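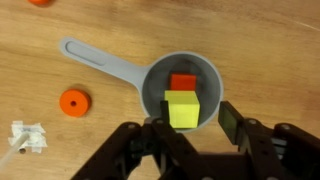 Every November the catalogs tell me that pretend food is where children learn empathy, math and how to run a household. I have my doubts. What I have watched at our house is a kid putting things in a pan and taking them out again, and she seems to need very little help from the people who print catalogs.

My sister-in-law Stela gave us the fancy set last year, the Clanus one, 60 pieces with felt ravioli and a tiny pepper mill. It cost 199 dollars, which I know because the sticker was still on the bottom of the box. It got played with hard for a week. Then the ravioli went under the couch and dinner went back to being blocks.

Blocks are good dinner, apparently. A red cube and a yellow cube in the gray plastic saucepan is soup, or it's eggs, or it's "spicy," with no noun. The orange ring with the hole in it has been a donut, a burner and a lid that doesn't cover anything. I asked once why it never goes in the pot and got a look.

I'm supposed to believe the realistic version is better for her. Iulian Enache, who runs the toy shop over in Westside, gave me the whole talk about it while I was trying to buy a birthday card. Real shapes, real vocabulary. Maybe so! But she knows what an egg is. We have eggs. She sees me drop them.

The saucepan came out of a grab bag at a yard sale and I can't say it's a beautiful object. It's light gray, the handle is long and flat with a slot down it, and it's deep enough that small cubes stay put when she carries it across the room - mostly. The table has a faint pale mark I blame on the forks.

So I'm not buying the add-on grocery pack this year, whatever the email says about the sale. The ravioli can go to the cousins if we ever find all of them. We're up to 2 so far, and one has been chewed.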